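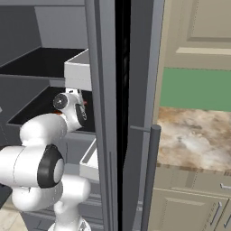
*Refrigerator task, simulated kitchen: arm at the upper shelves.*

# Kitchen Practice Note 4: Refrigerator and Roast Poultry Tasks

**Issued by:** Plundmont Home Assistance Programme
**Date:** 23 August 2026
**Applies to:** all households and test kitchens using the Cuva arm with Sindance control software

This note follows a fault recorded during simulated kitchen trials at the Plundmont test centre. The arm stopped responding to the close command while its forearm was inside a refrigerator. The control software continued to report the task as active for 75 seconds, and the operator received no alarm. The same software is installed in participating homes, and the advice below should be followed until a corrected version is released.

## What went wrong

The review was conducted by Etornam Ankrah. It found that the arm had lost its record of the door position after an operator paused and resumed the task. On resuming, the software treated the door as closed and refused any movement that would, by its own reckoning, have carried the elbow through it. The arm therefore held its position between the shelves.

In a home, a stalled arm in an open refrigerator is a food safety matter as well as a mechanical one. It also presents a pinch hazard to anyone who tries to push the door shut against it.

## Before starting a task

- Open the doors fully. A half-open door leaves little room for the elbow joint, which travels well outside the line of the shelf.
- Clear the floor in front of the refrigerator and keep children and pets out of the kitchen.
- Check that door bins are seated properly. A bin that sits proud of the door can catch a passing forearm.
- Confirm that the stop button is within reach of the person supervising, and on the opposite side from the arm.

## Handling a roast chicken

Large, rounded foods require more care than packaged goods. A cooked bird has no flat face for the fingers to bear on, and the skin may slip or tear under side pressure.
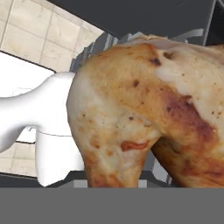 Grip force for cooked poultry should be set no higher than 40 per cent. Householders are asked to let the bird rest and cool slightly before the arm is used, and to place it in a shallow dish with a firm rim. Wherever possible, instruct the arm to move the dish and leave the bird alone.

Fingers that have touched raw poultry must be removed, washed in hot soapy water and dried before they touch cooked food. Wiping the fingers in place is not sufficient, as residue collects along the joins in the casing.

## If the arm stops inside the refrigerator

1. Press the stop button. Do not rely on the pause control, which was the trigger for this fault.
2. Wait for the joint brakes to engage before reaching past the arm.
3. Remove any food from beneath the hand. Do not pull at an item that is held between the fingers.
4. Select **Manual Release** and guide the forearm out along the line of the shelf, supporting it at the wrist.
5. Close the doors only when the elbow is clear of both of them.
6. Note fault code 139, if displayed, along with the time of the stoppage.

Perishable food should be moved to a second refrigerator or a chilled esky if the doors cannot be closed promptly. Where there is doubt about how long meat or dairy has been out of refrigeration, discard it.
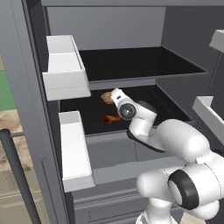 Small loose items should be grouped in a low-sided container before the arm is asked to retrieve them. An item lying against the back wall obliges the arm to extend further, and a stoppage at full reach is the most awkward to clear by hand. Wipe the tray after each session, including the lip at the front, where crumbs and grease gather.

## Reporting and further advice

Faults should be reported to Nusrat Rana, Household Safety, through the programme's service desk. Please retain the task log; restarting the controller will erase it.

The software correction is being prepared by Baptiste and is scheduled for release in September. Until it has been installed, refrigerator tasks must be supervised from start to finish, and the overnight tidy schedule must remain switched off.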